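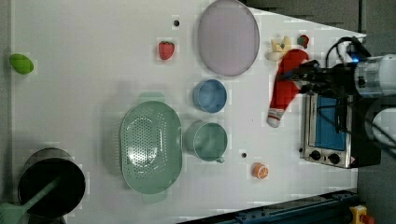
**Gripper stops closing on soft items after a cable re-route**

Posted by gavalas_bench

We run one arm over a white table with toy kitchen stuff on it: a plate, a colander, some plush. In May I moved the cables so they loop over the wrist. Hard items are still fine. On anything stuffed, the fingers close part way and then the controller logs fault 1439. It clears if I power cycle, then comes back within 200 cycles. Grip force is where it always was. Is this the gripper or the wiring?

---

**Liesbeth Verbruggen**

Wiring, most likely. We had 1439 on our cell at Irnow and it was the signal lead pulling at the connector when the wrist turned.

1. Press the emergency stop and isolate the power before you touch anything.
2. Undo the first cable clip behind the wrist.
3. Check the connector for a bent pin. Ours had one.
4. Refit the clip with enough slack for a full turn of the wrist both ways.

Then jog it slowly to each end of its travel and watch the loop. If it goes tight anywhere, move the clip again. Plush makes it worse as the fingers travel further and the motor draws current for longer.

---

**clivberg_tom**

Could be firmware. We were on 1705 and went back a version. No trouble now, but we changed the fingers the same week, so I can't say which did it.

---

**oldbrillow**

Clean the fingers. Fluff gets in the slides. Ours get a dry brush every Sunday and we only do the cables when something breaks.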